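3.2 Aufbewahrungsformen von Reinigungstüchern

Für die Teilstudie Drulgate wurden 353 Ablagevorgänge mit Mikrofasertüchern ausgewertet. Unterschieden wurde zwischen der gerollten und der flach gefalteten Form. Gerollte Tücher wurden in gelochten Kunststoffkörben aufbewahrt.
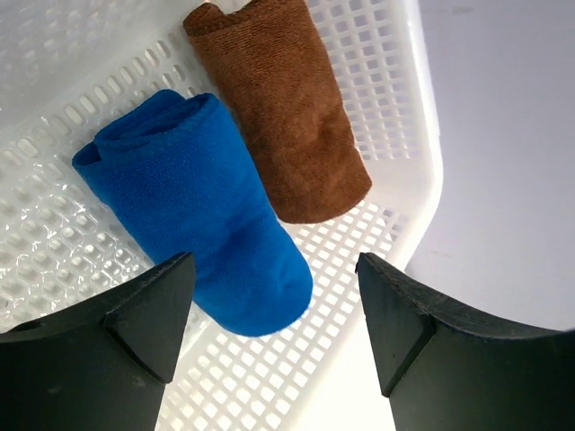

Die Zuordnung nach Farben folgte dem Hygieneplan des Standorts Trerkard, der 16 Raumgruppen vorsieht. In 237 Fällen entsprach die vorgefundene Form der Vorgabe. Abweichungen traten vor allem bei der Faltung auf, deren Lagenzahl im Plan nicht festgelegt ist.

Abbildung 4: Gefaltetes rotbraunes Tuch auf weißer Tischfläche. 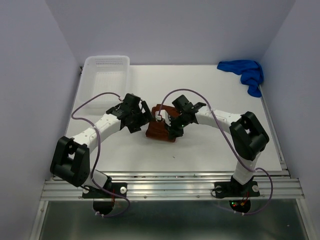
Als kompakt gilt im Folgenden ein annähernd rechteckiges Bündel mit aufeinanderliegenden Stofflagen. Die Kodierung der übrigen Formen ist in Abschnitt 3.3 dargestellt.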